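Cundel Breakfast Table Notes
README for the shared folder, version 2

Hello and welcome! If you've landed in this folder you probably care about toast more than the average person, and I'm so glad you're here. Cundel is a collection of written notes and photos about one very small part of the day: getting bread from the loaf to the plate, and what ends up on the table along the way. Noémie Courtois and I started it as a shared notebook, then Natsumi Amano began adding her bread notes (which are wonderful, go read them first), and at some point it needed a README.

Last updated Tuesday, April 9, 2024.

What's in the folder

notes/ has 505 short entries, one per breakfast. Most are a few lines long. A few of Natsumi's go on for a page and I wouldn't cut a word.
photos/ has the pictures, sorted by entry.
words.txt is our list of terms, so that "heel" and "shoulder" mean the same thing to everybody.
old/ is the first version, before we agreed on anything. Please don't use it for counting, the spellings are all over the place.

The bread

We stick to sandwich-style slices. Round loaves and baguettes are lovely, but they toast so differently that comparing them got silly, and Josée Fortin has promised to start a separate folder for those (Skallness, coming in July if all goes well).

For each slice we write down the crumb, the crust and the top edge. Crumb color goes from white to dark brown on a five-step scale. Flecks get their own line, and "many, small, tan" is a perfectly good entry. You don't have to know whether they're bran or seeds or something else. If you have the bag, copy the ingredients, otherwise leave it. 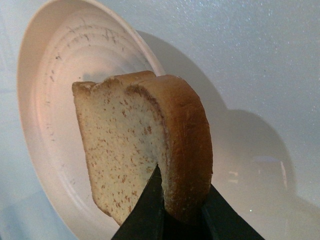 Crust is where we argued the most! Version 1 had a single word for it, and that word was nearly always "golden." Now there are two fields, one for the lightest part and one for the darkest, and the notes are so much better for it. Honey to deep brown is a very common pair. Azadeh Nikzad also talked us into a field for the top edge: flat, domed or stepped. I thought it was fussy until I started looking at my own bread every morning, and now I can't stop.

Toast level is a number from zero (plain bread) to six (black). Judge it by the face of the slice and ignore the crust, which fools everyone.

The table

The second half of each entry covers the table and whatever is near it. We ask for the plate (shape, color, rim or no rim), where the toast is lying, and any cloth things such as towels, napkins and mitts. A mitt is logged as flat, folded, hanging or worn. Please mention a hanging loop if you see one. It sounds like nothing, but Xiuying Mao is comparing where people leave their mitts with whether there's a hook in reach, and those loops are half her data.

Chairs and floor are optional, and I always fill them in anyway. Upholstered chairs, curtains, baskets in the corner, a counter behind... a breakfast feels more like a real morning when the room is in it.

How to add an entry

1. Copy blank.txt and give it the next free number.

2. Fill in the bread part before you start eating. (I have forgotten this more than once.)

3. Fill in the table part. Colors in plain words, please: pale pink, light gray, cream. "Skolitz blue" was a private joke and we've spent far too long cleaning it out.

4. Put your pictures in photos/ under the same number. Anything goes, close up or across the table.

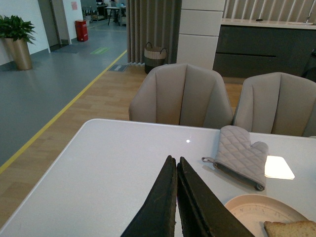 Known gaps

Plain and lightly toasted slices make up most of the notes. We have very few at level five or six, so if you like yours nearly burnt, we need you!

Lighting changes the crust colors a lot. A slice by a bright window and the same slice under a ceiling lamp can end up a whole step apart, and we haven't corrected for it.

Butter and jam are only logged in the last 200 entries.

Questions and fixes

Write to Noémie for anything about the folder itself, and to Natsumi for bread. Corrections to old entries are very welcome, just add your initials and keep the earlier line underneath.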